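赫蒂茨污水厂磷回收装置签约 七月进场施工

赫蒂茨(Hetitz)污水处理厂的磷回收装置工艺工程合同已于本月签订,中标方为卢斯特罗(Lustero)公司,土建部分由斯科里克(Skoryk)建筑公司承担。两家公司以联合体形式参加投标,共有6家单位递交了标书,其中4家进入技术评审阶段。

按照合同,卢斯特罗负责装置的设计、设备供货、安装和调试,并在投运后的两年质保期内提供技术支持。斯科里克负责基础、厂房以及与现有污泥脱水间之间的管廊。两部分工程由同一名项目经理统一协调,业主方面的对接人为赫蒂茨水务公司工程部主任奥克萨娜·克拉韦茨(Oksana Kravets)。

赫蒂茨污水厂目前采用厌氧消化加离心脱水的工艺处理污泥,脱水后的滤液回流至生物池前端。滤液中磷和氨氮浓度较高,增加了生物处理段的负荷,管道弯头和离心机出口处也经常结垢,每年需要停机清理数次。新装置将设在脱水间北侧,对滤液进行单独处理,磷以鸟粪石晶体的形式析出,经洗涤、干燥后装袋外运。

克拉韦茨表示,选择从滤液中回收磷,主要考虑的是现有厂区的用地条件。“我们也比较过从焚烧灰中提取的方案,但厂里没有焚烧线,灰要从外面运进来,账算不过来。滤液就在厂里,管子接过去就能用。”

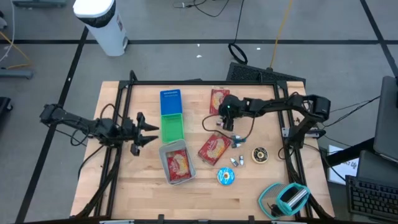
木制工作台,两侧各装一台黑色机械臂。

装置的核心设备为流化床结晶反应器,型号为埃卢姆(Elum),由卢斯特罗自行开发。滤液从反应器底部进入,加入氯化镁并调节酸碱度后,晶体在上升水流中逐渐长大,达到一定粒径后从底部排出。上清液仍回流至生物池。反应器设有在线磷酸盐监测仪,加药量随进水浓度自动调整,值班人员可在中控室查看运行数据。

根据设计文件,装置每日可处理滤液336立方米,满负荷运行时滤液中的大部分溶解性磷可以被回收。产品将先存放在厂区西侧的料棚内,由水务公司统一检测重金属和含水率,合格后再与肥料经销商商定去向。目前尚未签订销售协议。

卢斯特罗项目经理科比纳·阿杰曼(Kobina Agyeman)介绍,反应器的筒体和内件将在工厂预制,整体运至现场后吊装,现场焊接工作量较小。管廊与脱水间的接口是工期中较为紧张的一段,需要在离心机轮换检修期间完成。“脱水不能全停,只能一台一台地接。这一段的顺序已经和运行班组对过,材料要提前备齐。”

他还说,氯化镁储罐的位置在投标阶段之后作了一次调整,由原来的厂房内改到厂房东墙外,便于槽车卸料,也缩短了消防通道的占用时间。调整后的图纸已提交审查。

项目总投资约1388万元,其中一部分来自地区水环境改善资金,其余由水务公司自筹。水务公司说明,该项目不会单独引起本年度污水处理费的变动,下一年度的费率仍按既定程序核定。
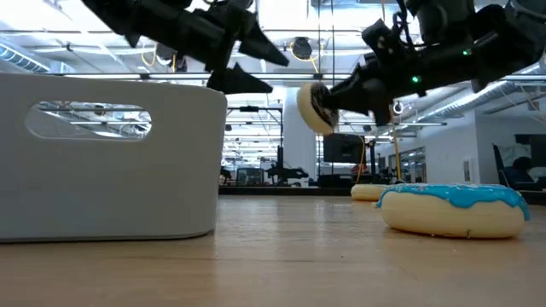 施工安排

临时围挡和场地平整定于7月开始,随后进行基础开挖。厂区内原有的一条电缆沟与反应器基础位置重叠,将先行改线,改线期间脱水间由备用回路供电。基础混凝土浇筑完成并达到强度后,再进行厂房钢结构安装。

施工期间,运输车辆一律从厂区南门进出,北门保留给污泥外运车辆。现场作业时间为上午7时至下午6时,混凝土浇筑需要连续作业时,水务公司会提前在厂门口和附近居民楼的公告栏张贴通知。厂区南侧的步行小路照常开放,靠近围挡的一段改为单侧通行。

针对居民关心的气味问题,水务公司答复,结晶反应器及滤液调节池均加盖,抽出的气体接入现有的生物除臭滤池。除臭滤池的填料已在去年更换,风量有余量,不需要另建。调试阶段会在厂界增设临时监测点,结果在水务公司网站上公布。

设备安装完成后,先用清水进行单机和联动试车,再逐步引入滤液。调试初期需要投加晶种,粒径稳定后方可进入性能考核。考核项目包括磷去除率、药剂消耗、电耗和产品粒径,由第三方实验室取样,连续进行四周。考核通过后,装置移交赫蒂茨污水厂运行班组管理。

运行人员的培训由卢斯特罗负责,分为课堂和现场两部分,内容涉及加药系统操作、反应器排料以及监测仪的校准和日常维护。厂方计划从现有班组中抽调人员参加,不另设岗位。

工程设计图和环境影响说明的纸质文本可在赫蒂茨水务公司一楼接待处查阅,对施工安排有意见的居民可在接待处填写登记表,或拨打厂区值班电话。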